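Womik is recruiting adult participants for a study of note-taking habits and recall of spoken information. Enrollment opened in November and closes 12/12/2021 or when 300 places are filled.

The study is run by Elaheh Khosravi and Soudabeh Arabzadeh. It compares handwritten and typed notes taken from recorded talks on household budgeting. No knowledge of the subject is required.

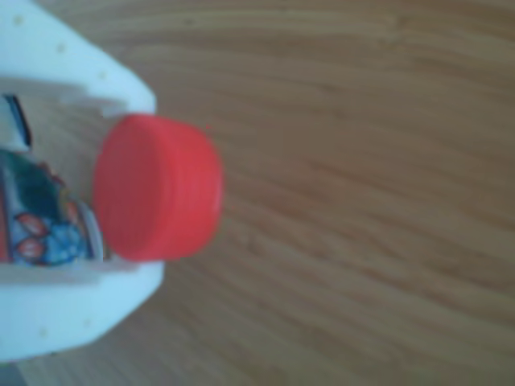
## Eligibility

- Age 18 or over
- Fluent in spoken and written English
- Able to type without assistance
- Not enrolled in an earlier Womik recall study

Reading glasses and hearing aids may be worn. Participants who use shorthand should state this on the form; they are assigned to a separate group.

## Procedure

Each participant attends two sessions, 16 days apart. Session one lasts 49 minutes and covers two talks with notes. Session two is a written recall test, taken without notes. Notes are collected at the end of session one and scanned under a code number.

Tea and water are available before each session. Drinks stay outside the listening booths.
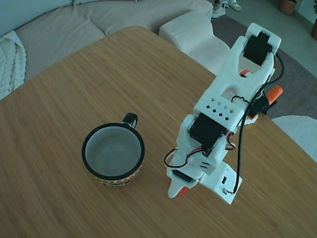
Mitra Mazandarani, from the pilot group: The second talk is faster than the first. I filled four pages and ran out of room, so ask for extra paper before the recording starts. The test itself was mostly short answers, plus one longer summary.

Extra paper is now placed in every booth. The playback speed has not been changed.

Payment is made after session two. Participants who withdraw after session one are paid for that session only, and may have their notes deleted on written request.

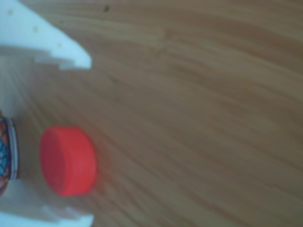
## How to apply

Request a form from Pejman Jafarzadeh at the Womik front desk, quoting study 3204. State preferred hours and dominant hand. Incomplete forms are returned once for correction.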